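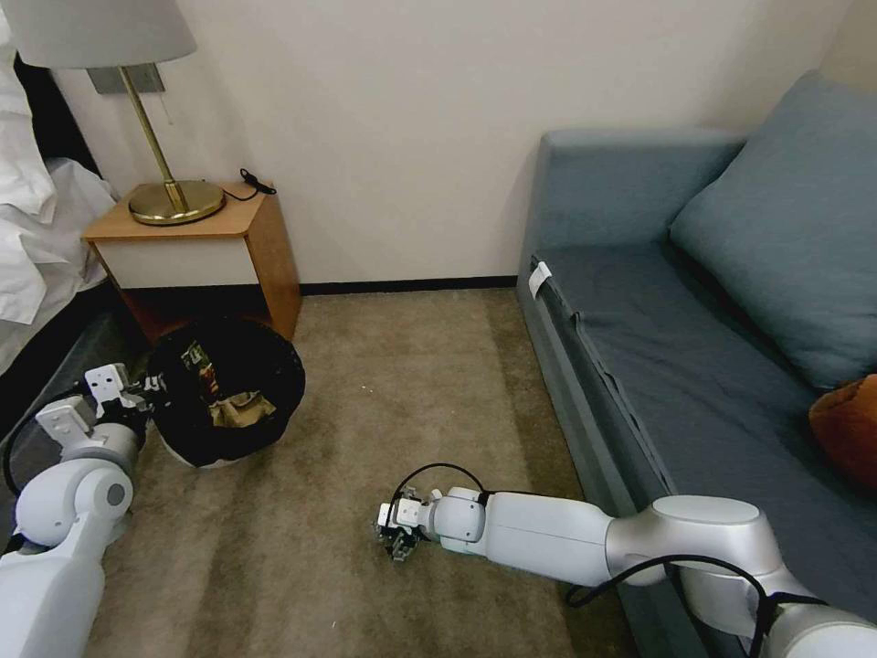

Arbeitshilfen für Ortsgruppen, Heft 22, Seite 29

Einen Einwohnerantrag in Plinden einreichen

Mit einem Einwohnerantrag wird der Gemeinderat verpflichtet, eine Angelegenheit auf die Tagesordnung zu setzen und darüber zu beraten. Ein bestimmtes Ergebnis kann damit nicht erzwungen werden. Die folgende Anleitung gilt für die Gemeinde Plinden; in Anmont weichen Fristen und Formblätter ab.

Zuständigkeit prüfen

Der Antrag muss eine Angelegenheit betreffen, über die der Gemeinderat selbst entscheidet. Buslinien, die der Kreis bestellt, gehören nicht dazu, Wartehäuschen auf Gemeindegrund dagegen schon. Im Zweifel wird vorab eine schriftliche Anfrage an das Hauptamt gestellt. Das Aktenzeichen der Antwort kommt später in die Begründung. Angelegenheiten, die der Rat in der laufenden Wahlperiode bereits auf Antrag behandelt hat, sind gesperrt, sofern sich die Sachlage nicht geändert hat.

Antragstext formulieren

Der Antragstext besteht aus einem Satz und beginnt mit »Der Gemeinderat möge beraten und beschließen«. Danach folgt das Begehren mit Ort und Gegenstand. Mehrere Begehren werden in getrennten Anträgen eingereicht. Die Begründung umfasst höchstens 200 Wörter und steht auf demselben Blatt wie die Unterschriften - ein Verweis auf eine Internetseite genügt nicht. Wertungen über einzelne Ratsmitglieder sind wegzulassen. 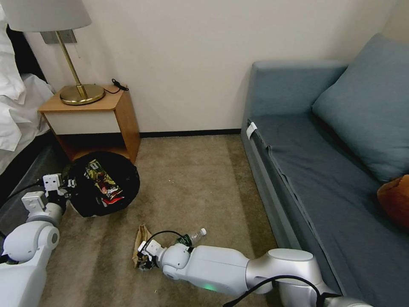
Auf jedem Bogen sind außerdem drei Vertrauenspersonen mit Anschrift zu nennen. Sie nehmen Post der Verwaltung entgegen und dürfen den Antrag gemeinsam zurückziehen. Wer als Vertrauensperson auftritt, sollte im Beratungszeitraum erreichbar sein; eine Vertretung ist in der Satzung nicht vorgesehen. Im Antrag zur Querungshilfe am Haldane-Weg waren das Naledi Jacobs, Dumisani Tshabalala und Fatima Fourie.

Unterschriften sammeln

Erforderlich sind 484 gültige Unterschriften. Unterschreiben darf, wer in Plinden mit Hauptwohnung gemeldet ist und das Mindestalter nach der Satzung erreicht hat. Jede Zeile enthält Familienname, Vorname, Geburtsdatum, Anschrift, Datum der Unterschrift und die eigenhändige Unterschrift. Wiederholungszeichen in der Anschriftenspalte machen die Zeile ungültig. Gestrichene Zeilen bleiben auf dem Bogen stehen und werden nicht überklebt.

Für die Erfassung hat sich die Tabellenvorlage aus Dindex bewährt. Eingetragen werden nur Bogennummer, Zahl der Zeilen und Name der sammelnden Person. Personenbezogene Angaben der Unterzeichnenden werden nicht übertragen. 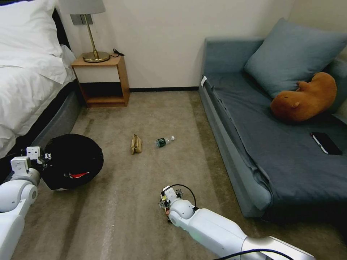
Text: Heloísa Caldeira
Referentin für Beteiligungsverfahren

Einreichen und nachverfolgen

Die Bögen werden fortlaufend nummeriert und im Original beim Hauptamt abgegeben, Eingang bis 12 Uhr. Eine Kopie des Deckblatts mit Eingangsstempel verbleibt bei den Vertrauenspersonen. E-Mail und Fax wahren die Frist nicht.

Das Hauptamt prüft die Zeilen gegen das Melderegister und teilt die Zahl der gültigen Unterschriften schriftlich mit. Fehlen Unterschriften, können sie innerhalb der im Schreiben genannten Frist nachgereicht werden, und zwar auf Bögen mit unverändertem Antragstext. Eine Korrektur von Tippfehlern gilt bereits als Änderung.

Anträge, die über den Sommer gesammelt wurden, kommen meist im September in den Ausschuss. Dort erhält eine Vertrauensperson Rederecht. Die Redezeit ist vorab beim Sitzungsdienst zu erfragen, ebenso die Frage, ob Pläne gezeigt werden können. Der Beschluss wird mit der Niederschrift veröffentlicht. Rückfragen zu den Formblättern beantwortet Jonas Eder in der Geschäftsstelle.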